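Kestum to gather robot training examples in simulation, and says what it does not expect from them

Kestum has begun building a set of practice examples for Indau, its learning system for two-armed robots. The work is being done in simulation, with simple coloured blocks, and will run until March. The company is putting out this notice partly because partners have asked for it, and partly because it thinks claims about simulated training have run well ahead of the evidence.

The plan is modest. Operators will record 200 examples of block handling, each steered by a person from start to finish. So far 54 have been accepted. Another 15 were thrown out, mostly for long pauses in which the operator was plainly making up their mind. A system that learns by copying will copy the dithering too.
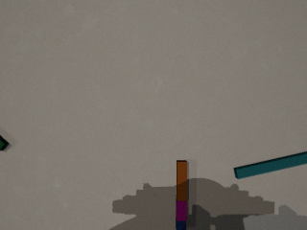
Each example is stored with the views from several simulated cameras and a record of how the arms moved. Kestum has left shadows switched on throughout, which makes the files slower to produce. Earlier trials without them gave cleaner pictures and a system that fell apart under an ordinary desk lamp.

"I would be wary of anyone who says a few hundred examples will teach a robot to tidy a workshop," said Hadiza Wike of Kestum. "We may end up with something that handles blocks on a table and very little else. We'd like to find that out cheaply."

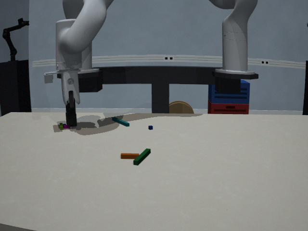 Bethel Dinsa was more doubtful still, saying that simulated blocks never stick, chip or roll under a cupboard, and that a good score on screen should count for nothing until the same system has been tried on a real bench. Kestum accepts the point. A bench trial is planned at the Sydorenko workshop once recording ends, and its results will be published whether or not they flatter the company.

There is also the matter of background. Learning systems are quick to latch on to things that have no bearing on the task, such as the colour of a wall or the pattern of a floor. Kestum will hold back a share of the examples for testing, but admits that this only shows how the system copes with more of the same.

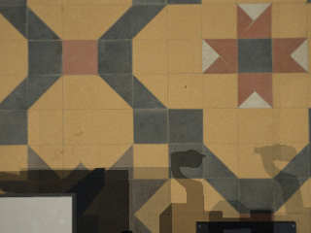 Premska, which will check the recordings, has been told by one reader of the draft plan that 3 operators are too few, and that the system will simply pick up their habits. Kestum has no good answer to this yet. More operators would cost more and would bring habits of their own, and the budget is fixed until the first round is over.

The examples will be offered to outside groups on request, along with the rejected ones and the reasons for turning them down. Kestum is making no forecast about when Indau might be used in paid work - and asks that this notice not be quoted as if it had.

Requests for the recordings should be sent to the Kestum press desk, marked "Indau examples".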